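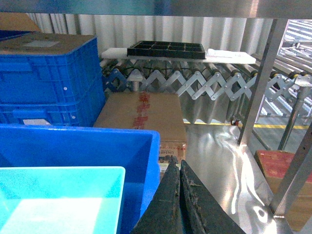 Numb hands at 22 weeks

Jul 24, 2024

I said in my last post that I would write up the hands properly, as three of you have asked and I kept answering in bits in the comments.

It started in the right hand. I woke up in the night and my thumb and first two fingers felt like they belonged to somebody else. I shook the hand out, it fizzed for a minute or two, and I went back to sleep. I assumed I had been lying on it. The next night it happened again, and by the end of that week it was both hands, and I was awake at one, at three and again before five.

With my daughter I had heartburn and swollen feet and that was it, so I had no idea this was a pregnancy thing. I looked it up at three in the morning, which I don't recommend, and decided I had several serious illnesses. My midwife at the Plurutska surgery asked me which fingers it was. I said thumb, first, middle and a bit of the ring finger, little finger fine, and she said carpal tunnel before I had finished talking. She had me bend both wrists down with the backs of my hands pressed together, and I could feel the tingling come on while she was still filling in my blood pressure.

The way she explained it, there is a narrow passage in the wrist that a nerve goes through, and when you are holding extra fluid everything in there gets squeezed. It is worse at night because you sleep with your wrists curled up. It is common, and for most people it goes off by itself in the weeks after the birth. I am due at the end of November, so that is a fair while to be shaking my hands over the side of the bed.

She referred me to the hand physio at the Nautiyal clinic in Oklow. I was expecting a long wait but they had a cancellation. It is two buses from us, and the second one only goes once an hour, so I was very early and then they were running late.

The appointment itself was 20 minutes. The physio tested my grip on both sides with a thing you squeeze, and touched my fingertips with a bit of thread while I looked away and said yes when I felt it. The right was noticeably worse than the left. She wasn't worried about it. She said to ring if the numbness stopped coming and going and was there all day, or if the pad at the base of my thumb started to look thinner, or if I was dropping things a lot. I do drop things, but I have always dropped things, and I told her so.

I came away with a pair of wrist splints and a sheet of exercises. The splints are made by Fladonell and they are the sort with a flat metal bar up the palm side and three straps. They hold the wrist straight, and your fingers and thumb stay free. The first night I did them up much too tight and took them off at two. The second night I had them a notch looser and slept until my daughter came in at six. I would have cried if I'd had the time.

A few things about the splints, for anyone who has just been given some:

The straps catch on everything. Do them up so the loose ends are on top, and if you have a knitted blanket on the bed, take it off.

They get hot. I wear them over a thin cotton tube, cut from the leg of an old pair of tights my sister was throwing out. In this weather I still wake up with damp wrists, but it is a great deal better than against the skin.

You can't easily put the second one on when you are already wearing the first. I do the left hand first, as I am right-handed, and then use my teeth for the last strap on the right.

Wash them. They say hand wash, and you pull the metal bar out first. Make a note of which way round it was. I didn't, and I spent a night with my hand bent backwards wondering why it was worse.

I was told to wear them only at night, and to try to notice what sets it off in the day. For me it is holding my phone, holding the hairdryer, chopping anything hard, and pushing the buggy up the hill from the shops with my wrists bent back. I have stopped drying my hair. I prop the phone on the bread bin when I am reading a recipe. Carrots and swede are now done by my husband, who cuts them into lumps of all different sizes, so some are mush and some are raw, but I am not in a position to say much.

The exercises are dull but quick. You make a fist, then straighten the fingers, then bend the hand back gently, then bring the thumb out, and hold each one for a few breaths. I do them while the kettle boils. I can't say whether they are making a difference, because I started them on the same day as the splints.

My wedding ring came off on Sunday with washing-up liquid and is in the dish on the windowsill. The physio said to take rings off sooner than I thought I needed to and she was right, I had left it a bit late. I have got used to the bare finger already.

Cold water helps if I wake up with them burning, which still happens on the right one now and then. I run them under the tap in the bathroom for a minute and then hold them up above my head against the wall. Sleeping on my side with a pillow to hug, so that my arms have somewhere to go, has helped as well.

Everything else is fine. The scan was normal and the baby is measuring a little ahead. My daughter was 2931 grams when she was born, and I have been told not to expect this one to be as small. She has started telling people at nursery that Mummy has robot arms for bed. She wanted to try the splints on, and they came up past her elbows.

I go back to Oklow in three weeks for them to test the grip again. If it has got worse they can talk about an injection, which I would prefer not to have, but I will see what they say. I have typed this over four evenings, a bit at a time, so apologies if I have repeated myself.

I still owe you the post about the pram. We have narrowed it down to two, and neither of them fits in the boot.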